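Plasstead opens sign-ups for two-armed desk robot kit

Small repair shops and school labs can now sign up to try Temba, a two-armed tabletop robot kit from Plasstead, and the early word from people who have had their hands on it is very good. The trial package went live at 9 a.m. and covers setup, training and 3 months of support.

Temba is built for ordinary desk work, the kind with laptops, cords, lamps and drawers (in other words, all the stuff that never sits in the same spot twice!). Users teach it a job by guiding the arms through the motions, and Plasstead says a new task takes 45 minutes of teaching before the arms can have a go at it alone. 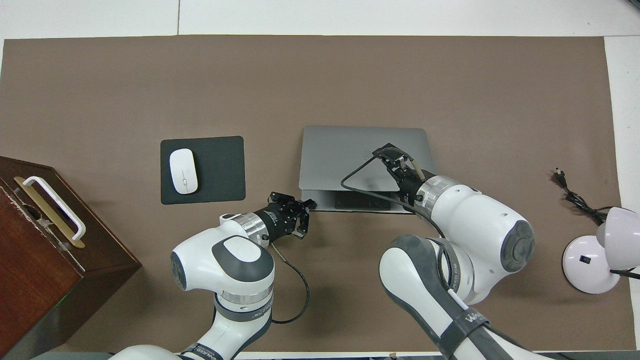 "I expected to spend my first day reading the manual, and by lunch we were already trying things," said Houda Erraji, who reviewed the kit for the Indell makers' newsletter. She likes that both arms can reach into the same small space, so one can steady an object while the other does the fiddly part. Laptops are her favorite test, with a thin lid and a hinge that call for a light touch.

The trial costs $598 a month, with the arms, grippers and teaching software included. Shops supply their own table. 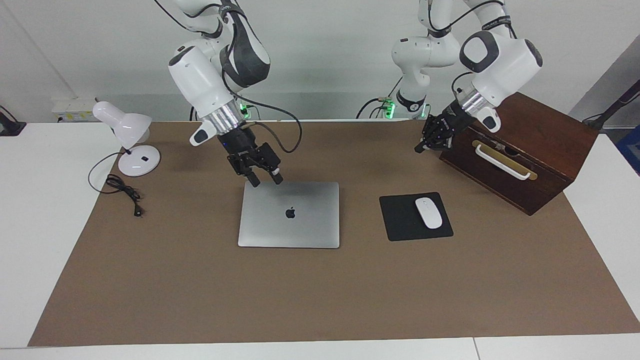 Photo: Plasstead

Plasstead's setup guide suggests a plain mat under the work and a few everyday items to practice on, such as a computer mouse or a box with a pull handle. Themis Nikolaidis, who runs training for the company, said the first group will be kept small so each shop gets plenty of help. Lundex, the company's shipping partner, will start sending out kits in July.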